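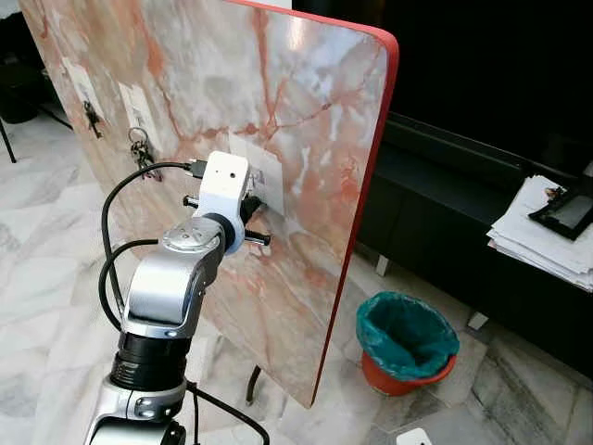 Clullthorpe results is a set of plain text files holding every league match from seven full seasons of the Dirkow League, one row per match, plus the little scripts I use to turn them into tables and form charts. I started it because I wanted to settle an argument about whether a good November means anything by May, and then it sort of ate my winter (no regrets!). If you run the chart script you'll get my default colors, which are: cream and pale gray for the background, a streaky salmon-orange for the lines, and a thick red strip down the right side to mark the end of the season. Some people hate it. There's a setting called plain_colors if you're one of them.

Last updated 12/12/19.

What's in the folder

matches.csv is the main file. It has 2,660 rows, which is seven seasons of 20 clubs all playing each other home and away.
clubs.csv has one row per club, with the short name, the long name and any older name it used to go by.
table.py builds the league table for any date you give it.
form.py draws the form charts.
notes.txt is me talking to myself about odd matches. Worth a search if a score looks wrong to you.

Columns in matches.csv

There are eight:

season: the year it started, so a season that kicks off in August 2015 is just 2015
date: the day it was really played, even if it was moved
home: short name from clubs.csv
away: same
home_goals: at full time
away_goals: at full time
attendance: blank if I couldn't find one
source: P for printed program, N for newspaper, S for somebody's scrapbook

I get asked a lot why there's no half-time score. I had it for the first two seasons and then the program I was copying from stopped printing it, and I didn't want a column that was mostly holes. If you have them, please write to me, I'd love to put it back.

Getting started

You need Python 3 and nothing else for the tables. The charts want matplotlib. Put everything in one folder and run:

python table.py 2016 --after 11

which gives you the table for the 2016 season once every club has played 11 games. Leave off the last bit and you get the final table. For a form chart it's:

python form.py 2016 --club CLU

CLU is Clullthorpe, obviously. The other short names are in clubs.csv and they're all three capital letters. Lower case won't work, and the error you get is pretty unfriendly. Sorry, it's on my list.

Where the numbers came from

Most of it was typed in by hand from match programs. Ishbel Crichton lent me two shoeboxes of them and let me hang on to them for months, so a massive thank you there. Ritu Yadav went through the newspaper pages for the seasons Ishbel didn't have, and Ankit Rathore checked every one of those against the final tables. He found a whole weekend where I'd swapped home and away. I'd been drawing conclusions about home advantage from that weekend. Oh well.

When the program and the newspaper disagree on a score, I go with the newspaper, since programs were printed before the next home game and sometimes carried a typo forward for weeks. When they disagree on attendance I go with the program. You may think that's inconsistent and you may be right!

Things to watch out for

Attendances are a bit of a mess. One club wrote 4,000 for every home game for most of a season, and I have left it exactly as printed. Please don't average that column without looking at it first.

Three points for a win all the way through, then goal difference, then goals scored. There was one season when two clubs finished level on everything and the league put them in alphabetical order, and table.py does the same.

Cup matches aren't included. The Negi Cup is a separate job and Anju Malhotra is a good way into it already, so if you were thinking of starting one, talk to her first and save yourself the typing.

Abandoned games only show up if they were replayed, under the date of the replay. The first attempt gets a line in notes.txt.

The current season isn't in here. I add a season once it's finished and checked. Half a season makes the long-run charts look very silly, and people kept sending me screenshots of clubs crashing to zero points in December.

Using it

Do what you like with it. Put it in a blog, a school project, a pub quiz, whatever. A mention would be nice and that's all I ask. Sneha Lodhi has already used it for a fun piece on clubs that were near the top after 11 games and still missed out, and she spotted two wrong dates while she was at it.

Found a mistake?

Send me the season, the two clubs and what you think it should say, and a photo or scan of where you saw it if you can. I fix scores the same week, usually. Spellings of club names take longer because I have to change them in both files and I always forget one.

Next on the list is goalscorers, starting with 2014, where the programs are in the best shape.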